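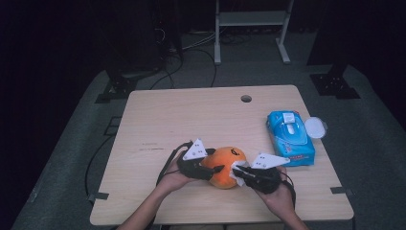 Ticket 3013: Desk phone in the small meeting room drops calls after 2 minutes

Search tickets Search Clear

Reading time: 3 minutes

Opened by: Mirjana Vlachou
Assigned to: Costel Grecu
Site: Bosness, first floor
Priority: Normal
Status: Closed

Report (Mirjana Vlachou)

Calls made from the desk phone in the small meeting room end on their own. The line goes silent, the screen stays lit for a few seconds, then it goes back to the home page. Calls coming in from outside do the same. Calls to other extensions in the building are fine and I have held one open for most of an hour. The phones in the main office are not affected. It started after the office move, but I can't say which day.

Costel Grecu
Please make three outside calls and write down how long each one lasts. Use the clock on your mobile, because the phone's own timer keeps running after the sound has gone.

Mirjana Vlachou
All three went at 2 minutes, near enough to the second. The person at the other end heard nothing either. They had to hang up themselves.

Costel Grecu
Thanks. A fixed time points to a timer somewhere and not to a bad cable. I swapped the patch lead anyway as it was quick. No change. Put the old one back.

Next tried:
- Restarted the phone from the menu. No change.
- Restarted the phone by pulling the power. No change.
- Moved the phone to the other wall socket. No change.
- Took the phone to Ruxandra's desk in the main office and plugged it in there. Calls stayed up.
- Brought Ruxandra's phone to the meeting room. Calls dropped.

So the phone is good and the fault stays with the room. Both wall sockets in there go back to the same switch, the Skirnard in the corridor cupboard. The main office is on a different one.

Ruxandra Nedelcu
Can I have my phone back before lunch please. I am expecting a supplier.

Costel Grecu
Back on your desk, same extension.

Costel Grecu
Looked at the Skirnard switch. Its firmware is older than the others but the port settings match. Voice is on network 200 in both places. What doesn't match is the way out. Anything on this switch goes through the old Vurkov router, which was meant to be taken out of use in April. The main office goes through the new one.

The Vurkov has a setting called "call helper" and it is on. It rewrites the address inside the call messages. I think the provider sends a check partway through the call, the router passes it to the wrong place, and the provider ends the call when it gets no reply. Have asked Ecaterina to confirm from their side.

Ecaterina Ene
Spoke to the provider. Their log shows the check going out and no answer coming back, on every dropped call. They also say the router should let replies in for longer than it does now. They suggest 2000 seconds or more.

Costel Grecu
Changes made on the Vurkov:
1. Call helper switched off.
2. Reply timeout set to 2000 seconds.
3. Settings saved and router restarted.

The restart took the door entry screen offline for a short while — I had not realised it was on the same router. Sorry to reception. Added to the site notes.

Mirjana Vlachou
Just had a long call with the landlord from that room and it stayed up all the way through. Second call to my mobile also fine. An incoming one from Paula was fine too.

Paula Zamfir
Confirmed, we spoke for about 40 minutes. Slight echo at my end but I was on speaker.

Costel Grecu
Leaving the ticket open overnight in case it comes back.

Costel Grecu
No more drops reported. Closing. Moving the Skirnard over to the new router is a separate job and Ecaterina has it on her list. If the Vurkov is ever reset to factory settings the call helper will come back on, so check that first.

Closed 27 Nov 2019

This site uses cookies to keep you signed in. Accept Manage settings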